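5/7/20

Fladis notes, Hunby cell, bag and books task

Carrying on with the book tracker. Last entry ended with the stale pose bug still open and Nahom's branch not merged. Both are sorted now, more or less. Details below so that Huệ can pick up the grasp scoring without having to ask me.

Stale pose first. The symptom was the planner asking the right arm to close on a book edge that had been there a moment earlier, while the left arm was still pulling on the bag. I had been blaming the tracker. Nahom went through the log in Grurkum and found that the pose on the planner's input carried the time it was published, and the time of the camera frame it came from was being thrown away. The tracker stamps correctly. The adapter between the tracker and Fladis overwrites the stamp with now(). So a pose could sit in the queue for a while and still look fresh when it was read.

Fix is in the adapter: keep the frame time, carry the publish time in a separate field, and have the planner reject anything older than 200 ms by frame time. I also cut the input queue from 1000 entries down to 2. I have no idea why it was ever 1000. Git blame says it was me.

With the queue that short the planner drops poses under load, as it should. It logs a warning for each drop and the warnings flood the console. Rate limiting them is on the list.

Second thing: segmentation of the dark book against the bag. Both are black and they tend to lie right next to each other. From the wrist camera the segmenter gave one blob for the two of them about as often as it gave two, and when it merged them the blob's centroid landed on the bag, so the grasp candidates were all on fabric. 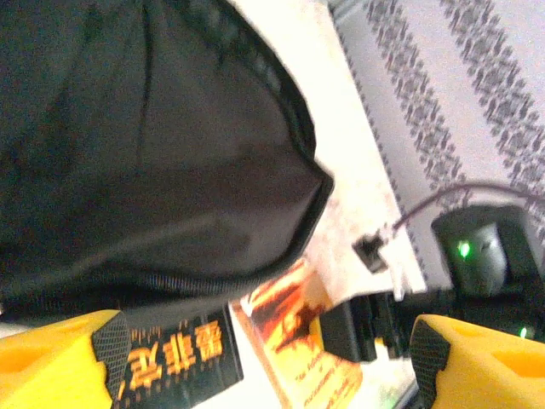 Wrist camera. Bag at upper left, book with the orange characters below it, both finger pads in view.

What helps is the lettering. The orange characters on the cover are the strongest thing in that part of the view, and they are flat and stay put relative to the cover edges. Huệ suggested using them as an anchor: find the orange region, fit a plane to the depth under it, grow outward on the plane, stop where the depth leaves the plane. Fabric wrinkles break the plane fit quickly, so the growth stops near the book edge even where the color gives us nothing. I wrote a rough version this morning. On the recorded runs it separates the book from the bag in the cases I had marked as failures, except where the bag lies flat on top of the cover. For those we are stuck with the fixed camera until the bag moves.

I don't want this to turn into a special case for one book. The general form should be "seed on any high contrast patch that lies on a plane". The illustrated covers should work with that too. Not tested yet.

Exposure: the tabletop washes out in the wrist view. Depth on that area is thin, and the plane fit for the table came out tilted a few times. I now take the table plane from Yimer, where we have it from calibration anyway, and use the wrist depth only as a check. If the two disagree the tracker should say so and carry on with the Yimer plane. At the moment it says so and stops. Needs changing before anyone runs it unattended.

The finger pads also need masking. They come into the lower corners of the wrist view, and the right one was being picked up as a small dark object. The mask in the repo was drawn with the gripper fully open and does not cover the pads once the fingers start closing. Nahom has made the mask a function of gripper opening. It reads the opening from the joint state message, matched by time to the frame, so it depends on the stamp fix above. Merge order matters: adapter first, then mask.
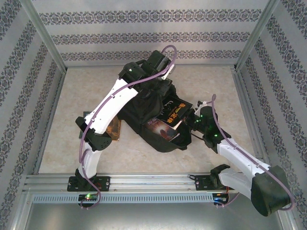
Two-arm coordination. Fladis treats the task as a set of holds and moves. A hold on the bag by one arm is supposed to be a precondition for any move that takes a book through the opening. In practice the precondition was only checked when the move was planned, and never again while it ran. If the left gripper slipped off the fabric during the move, the right arm went on as if nothing had changed.

I added a monitor that runs beside the move. It watches the left gripper opening and its motor current. If the current drops while the opening is shrinking, the hold is marked lost and the move is paused. Paused means the right arm stops where it is and keeps its grip. I considered backing out along the path, but with a book halfway through the opening the path back is not known to be clear.

Problem with the current signal: fabric compresses. A good hold on a thick fold and a poor hold on a thin one can look alike for a short while. The threshold I picked is a guess that suits this bag. Huệ thinks we should look at the change over time and drop the absolute level, and I agree, but I want a set of labeled slips before writing it. I'll go through the October logs and mark some. They were recorded with the old gripper firmware, so the scale may differ.

Wallpaper: the side and back walls of the enclosure have the patterned paper on them, and the feature tracker loves it. From the fixed camera most of the matched features sit on the bands of the pattern. That is good for checking that the camera has not moved and useless for tracking books. I have split it in two. Features outside the table polygon go to the camera drift check, features inside go to the object tracker. The polygon comes from Yimer too. CPU load on the tracker node went down noticeably. I haven't measured it properly.

The repeated motifs do cause wrong matches, one blossom being taken for the next along the band. The drift check reported a sideways jump that had not happened. Median over all matches instead of mean fixed the false alarm.

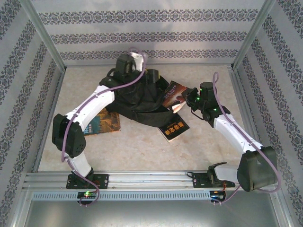
Fixed camera. Left gripper on the black cloth, fingers of the right gripper on the dark red book.

Edge grasps. When a book is tilted, the scorer prefers the raised edge, and that is what we want. What it gets wrong is the approach direction. It takes the normal of the cover from the tracker and assumes the book is a box with a fixed thickness for all of them. The thickness should be per object. There is a field for it in the object description and nothing reads it. Small change, I'll leave it to Huệ with the rest of the scoring.

Also for Huệ: frame 3670 in the reference log is the one where the scorer returns a candidate inside the cloth with a high score. Load it in Grurkum with the tracker overlay on and the depth overlay off. With both on, the viewer draws them in the wrong order and the candidate is hidden behind the depth points.

The cable loops above the wrists are not in the collision model. The planner knows the links and the grippers and that is all. When the arms work close together the loops are the first thing likely to touch. I've added a padded capsule above each wrist as a stand-in. It makes some crossed-arm poses infeasible that we have used before, so if planning suddenly fails on an old script, check that first. The flag is wrist_padding, default on.

Open items:

Rate limit the drop warnings in the adapter.
Table plane mismatch should warn and continue.
Merge Nahom's mask after the adapter change.
General seed patches, test on the illustrated covers.
Label slips in the October logs.
Per-object thickness in the grasp scorer (Huệ).
Overlay order in Grurkum. Nahom says he knows where it is.

The adapter change is pushed. The monitor is on my branch only, and the tests for it still use a fake gripper that never slips.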